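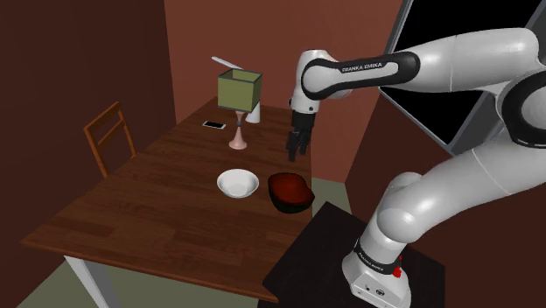 Fekix는 안드로이드에서 PC용 3D 프로그램을 돌려 준다는 실행기인데, 소개 페이지의 말을 그대로 믿고 업무용 폰에 깔 생각은 없어서 점검표부터 만들었다. 설치 파일은 Predo 자료실에서 받은 것이고, 시험 기기는 개인 자료를 모두 지운 구형 폰이다. 화질 항목은 작은 글자로 판정한다. 로봇 팔 윗마디의 검은 띠에 적힌 흰 글씨 "FRANKA EMIKA" 정도가 또렷하게 읽히면 통과, 획이 뭉개지면 불합격이다. "고화질 지원"이라는 문구는 판정에 넣지 않았다.

## 설치 전

- [x] 설치 파일의 해시값이 배포처 공지와 같은가
 - 같다. 다만 공지와 파일이 한 서버에 있으니 큰 의미를 두지는 않는다.
- [ ] 개발사 연락처가 확인되는가
 - Donnelly라는 이름만 있고 주소가 없다. 문의 양식은 보내기를 눌러도 반응이 없었다. **보류.**
- [x] 사용 후기를 읽었는가
 - 789건. 앞쪽 몇 쪽은 문장이 서로 너무 닮았다. 별점은 참고하지 않음.

## 권한

- [x] 저장소: 지정 폴더만 허용해도 실행됨
- [ ] 연락처: 거부해도 실행되는가
 - 실행은 되는데 켤 때마다 다시 묻는다. 실행기에 연락처가 왜 필요한지 설명이 없다. **불합격.**
- [x] 마이크: 거부 상태로 유지
- [ ] 다른 앱 위에 표시
 - 가상 버튼 때문이라고 한다. 그럴 수도 있겠지만 꺼도 버튼은 잘 나온다.

## 발열과 배터리

- [x] 충전 80%에서 시작, 충전기 분리
- [x] 15분 연속 실행 후 뒷면을 손으로 확인
 - 미지근한 정도. 여름에 다시 해 봐야 한다. 9월 저녁 창가에서 한 시험이라 조건이 너무 좋았다.
- [ ] 앱 종료 후 백그라운드 동작이 없는가
 - 알림창에서는 사라지는데 배터리 사용 목록에는 계속 잡힌다. **불합격.**

## 화면과 저장 공간

- [x] 가까운 시점에서 무늬가 깨지지 않는가
- [ ] 둥근 물체의 외곽선이 매끄러운가
 - 각이 보인다. 원본 모델이 그런 것인지 실행기가 깎아 먹은 것인지는 이 시험만으로 구분이 안 된다. PC 화면과 비교하기 전까지 빈칸으로 둔다.

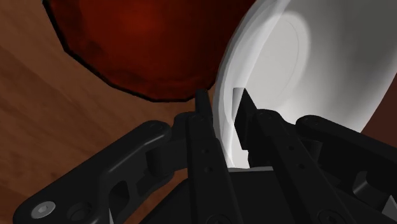
*근접 시점: 나뭇결 상판, 검붉은 둥근 물체와 흰 그릇*

- [ ] 임시 파일이 종료 시 지워지는가
 - 설명서에는 최대 1,600MB까지 쓰고 자동으로 비운다고 되어 있다. 비우지 않았다. 수동 삭제 메뉴도 두 단계 안쪽에 있다.
- [x] 저장 상태 불러오기
 - 세 번 중 세 번 성공. 세 번으로 안심할 일은 아니다.

## 비고

Staldale판은 권한 요청이 적다는 글을 봤는데 출처가 그쪽 게시판이다. 같은 기기, 같은 항목으로 돌려 보기 전에는 비교표에 올리지 않는다. Fekix 판정은 **업무용 기기 설치 불가, 시험 기기에서만 사용**. 다음 판이 나오면 연락처 권한과 백그라운드 항목부터 다시 본다.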